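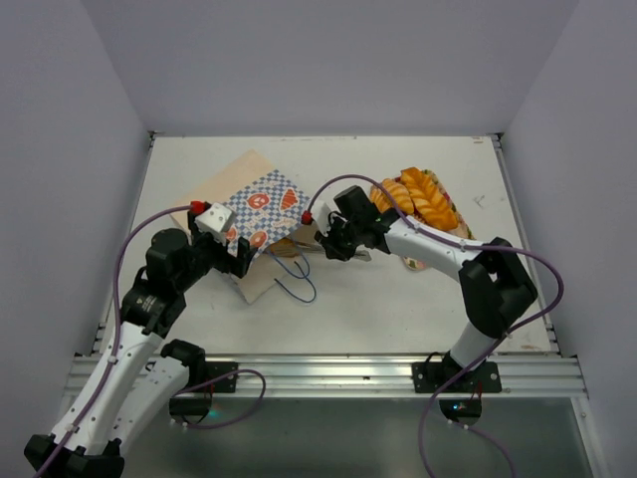
The robotics club at Skemley meets at half past four, in a ground-floor room that used to hold the college's drawing boards. It has 11 members this year, most of them in their second year of an engineering course. Their project is a bakery counter task: two arms, a paper bag and two loaves of bread.

The student who leads the project agreed to talk during a break between runs. She said the idea came from the Nestier competition, which asks each team to pick a job from a local shop and have a pair of arms do it.

"We had a long list to start with," she said. "Folding napkins, stacking cups, filling egg boxes. Then one of us who works mornings in a bakery said bagging bread was the thing she'd most like to hand over."

The club looked at boxes first and dropped them. A box keeps its shape, she explained, and the judges had seen plenty of boxes. A paper bag does what it likes.

"It creases in a different place each time. You teach the arm where the opening is, and on the next run the opening is flat. So one arm has to see to the bag while the other one deals with the bread. Getting them to wait for each other took us most of February."

The arms are driven by hand at first. One student guides both through the task while the computer records the movements, and the recordings are then used to train the program. The club had 2121 of them when we spoke. She would like more with the plaited loaf.

"The small oval one is easier. The plait is long, and if you hold it by one end it swings. You want to get it near the middle, but the middle isn't always where the arm can reach."

A second-year student who looks after the wiring had less to say about bread. His main worry is the cables, which have to follow the arms without catching on anything.

"I've rerouted them twice," he said. "If one is too short it pulls at the wrist, and if it's too long it ends up on the table. I check them before we switch on."

Money is tight. Lelari, a local parts supplier, gave the club a discount on motors, and the rest came from the college and a cake sale. The bread is bought by the members themselves. De Smet, the bakery round the corner, lets them have the previous day's loaves at half price.

The Nestier final takes 32 teams, and each gets two attempts at its task. Skemley has not entered before. Asked what she expected, the project leader said she would be content with one loaf in the bag and the bag still in one piece.

"After that I'd like to try baguettes," she said, and went back to set up the next run.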